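Dorngate Community Help > Kitchen and Catering > Equipment

Tall bottles on a plastic serving tray: stand them up or lay them down?

Asked by Urs Oberholzer, Thu 18 January

I look after drinks for a monthly supper at the Viscombe hall. The kitchen is at one end of the building and the tables are at the other, with a door threshold and a short ramp on the route. We use moulded plastic trays with a raised rim and fizzy drinks in plastic bottles.

The difficulty is stability. A full bottle is tall for its footprint, and the lobed base touches the tray only at the ends of the lobes. In December one went over on the ramp and took another with it. Nothing split, but both were too lively to open for the rest of the evening.

What I would like to know:

Is it better to carry the bottles upright or on their sides?
If upright, where on the tray should the first one go?
Does a liner help, or does it just bunch up under the base?

Tray and bottles, on the white table we load from:
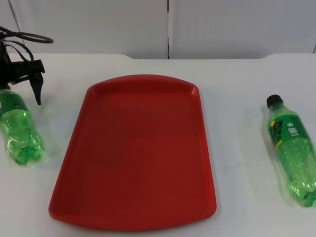
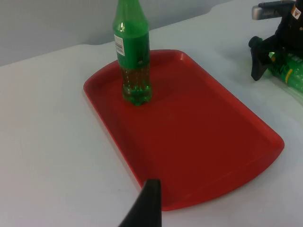
I have no trolley and no budget for one. The tray has to be carried by one person, and I would prefer not to use tape or anything else that leaves a residue.

2 answers

Ama Acheampong replied:

Upright, provided you are carrying the tray with both hands and can see where you are going. A bottle on its side will roll as soon as the tray tips across its width, and a low rim will slow it but may not stop it. You also end up with liquid against the cap, and if the cap was not done up properly you will find out on the ramp.

Position matters more than people expect. Load the middle first and work outwards in pairs, so that the weight stays between your hands. One bottle in a corner makes the tray want to twist, and you correct for it with your wrist without noticing. With 4 bottles, put them in a tight block in the centre so that each one supports its neighbour. Unload in the reverse order — the outside ones come off first.

A liner does help on smooth plastic. Use the open-weave rubbery sort sold for kitchen drawers. I cut mine 11 mm short of the flat area on every side, so it lies flat and does not ride up the rim. Weva do one that goes through the wash, and any similar one will do. Paper napkins are no use. They slide with the bottle.

On the ramp, go up and down straight, never at an angle, and keep the long side of the tray against your body. If you have more than 200 ml missing from a bottle, treat it as an opened one and check the cap before you lift.

Hartley replied:

we just do 2 at a time and walk slower. never used a liner. a damp tea towel laid flat works if you have nothing else, but wring it out well first

Comment from Urs Oberholzer:

Thank you both. The centre block is easy enough to try. I had been filling from the far corner towards me, mainly from habit. Will look for the drawer liner — does it hold when there is condensation on the bottles?

Comment from Ama Acheampong:

Reasonably well. Wipe the bases before loading and rinse the liner afterwards, as it gets sticky.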